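The **Gindstead Handling Project** is a student robotics project run from the town of Gindstead. It began in January as an elective and later became a club open to all year levels. The club has 23 members and meets in a workshop on Jurnelmont Road.

## Format

Students work on bench tasks with a two-armed robot fitted with jointed, five-fingered hands. Each task uses everyday objects, such as small cartons, laid out on a table covered with a pale sheet or board. Teams write the motion program, run it and enter the result in a shared logbook. A run is limited to 30 minutes, and teams change over at the end of it.

Small objects are harder to handle than cartons. Much of the club's work concerns the pinch grip between thumb and index finger, and the angle of the wrist on approach.

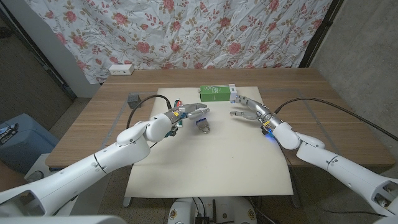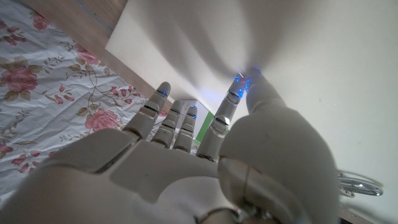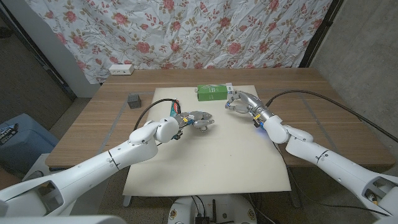

*Bench work at the Gindstead project, with a green and white box among the objects on the table.*

## Dorkora Cup

The club enters the Dorkora Cup, a regional contest for school teams. It was last held on 26 May 2024 and drew 11 teams. Scoring covers grasping, placing and the quality of the written log, and judges take marks off for dropped objects. Gindstead was placed fourth.

## Funding

The project received a grant of $2000 from the Were Education Fund, which paid for cables, spare finger joints and a second monitor. Members pay no fee.

## See also

- Dorkora Cup
- Robot end effector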